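Fitting the little padlock to a tin

I keep my kids' treasures in tin lunchboxes, and over the years I've worked out a way of locking them that doesn't chew up the clasp. Any small padlock will do -- mine's a brass one out of the odds drawer.

3. Close the lid and press down on both front corners until it sits flush. Tins that have been dropped a few times (so, all of ours) may need a bit of a squeeze.

4. Fold the clasp over and hang the padlock from it. Don't force the shackle! If it won't go through, the clasp is bent, so go back to step 3.

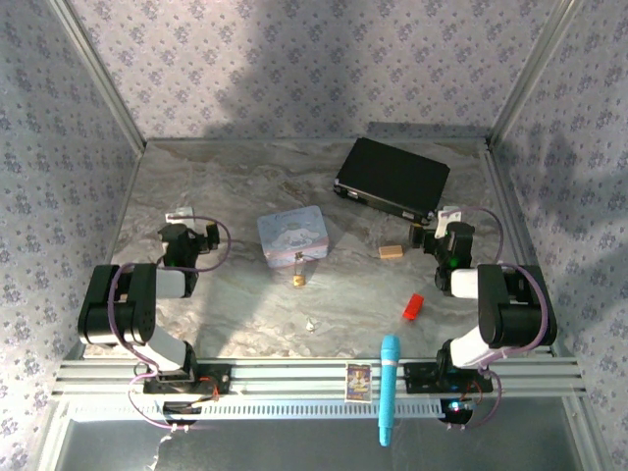 Anselmo Trindade wrote in to say he hooks the padlock on with the keyhole facing out, as he's scratched the paint on two tins doing it the other way. Fair enough, I've changed to that myself.

CAUTION: Thin tin has sharp edges around the hinge. Keep little fingers on the handle side.

5. Clear some space before you try the key. I like a flat, hard surface, and I shove the other bits and pieces well back -- a black case can stay out if you've got the room, but the key will find its way under anything smaller.
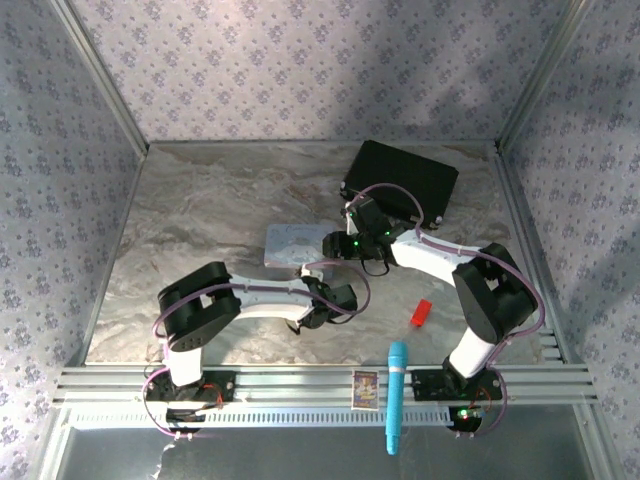
6. Turn the key gently. If it's stiff, rub a soft pencil on the teeth and try again. Oil just collects fluff.

NOTE: Write the key number inside the lid of a different tin. Ours is 894, and yes, I once wrote it inside the same one.

Brirncombe Tin Notes | Questions? Leave us a message | Back to top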